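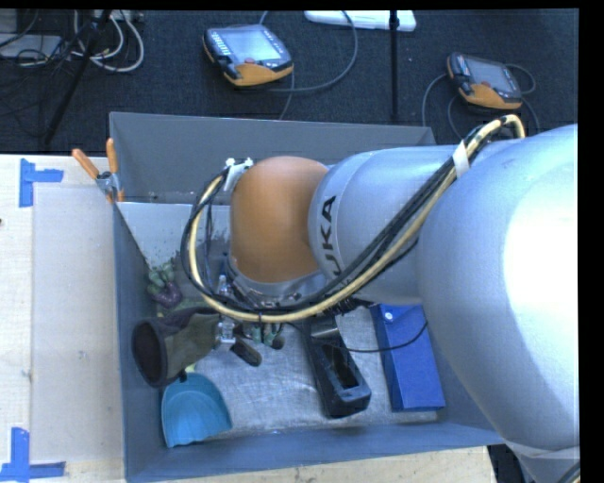

Frauke Rieger asked at the end of last week's class whether a lodger and a tenant are the same thing if both pay rent every month. They are not, and the difference decides how the agreement can be ended.

Handout 4: Lodgers and tenants

A tenant has exclusive possession. They can keep everyone out, including the landlord, except where the agreement or the law allows entry. A lodger lives in the owner's home and shares part of it, usually the kitchen or bathroom. The owner can normally go into the lodger's room.

The label on the paper does not settle the matter. A court looks at how the place is really occupied.

Worked problem
Mortimer Wojcik owns a house in Plerumley and lives there. He lets the back bedroom for 200 pounds a month under a document headed "Tenancy Agreement". He cleans the room on Fridays and shares the kitchen. In February he moves to Eltbridge and leaves his furniture behind.

Points to cover in your answer:
Who had control of the room before February?
Does the heading on the document help either side?
What changes, if anything, once the owner lives elsewhere?

Write no more than 3 pages. Bring a copy to the seminar in room 12.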